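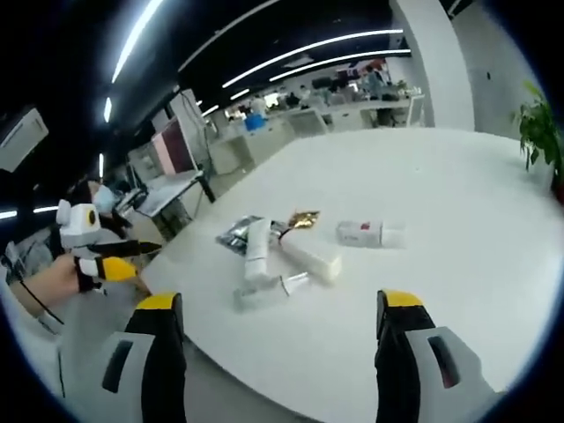 Table in the back room, foil bag and the small stuff next to it.

24/05/2026, Clekden, bench 2

Humidity strips, second go. Vikas wants to switch the resin samples over to the Silarix pouches because the sales sheet says they hold dry for 600 hours. I have read a lot of sales sheets.

Weighed the sealed pouches again this morning. Pouch A is up a little, B hasn't moved, C is up more than the old zip bags ever managed. Ayten thinks C had a bad seal. Maybe. I sealed all of them on the same machine with the same setting, and "bad seal" is what we said last time too, when we didn't like the number.

The balance is also under suspicion. It read 1,393 mg for the check piece on Friday and a bit less today, with the window open both times. Until somebody levels it I don't trust any change that small, including the ones that agree with me.

Umesh's idea is to put a color card inside each pouch and skip the weighing. Fine as a backup. The cards from Rawat turn pink if you breathe near them, and two people reading the same card gave me two answers.

To do: level balance, reseal C and run it next to a fresh one, leave one pouch open as a control (we forgot this, again). Ask Seema if she kept the April sheet. No order to Silarix before June, whatever Vikas has told them.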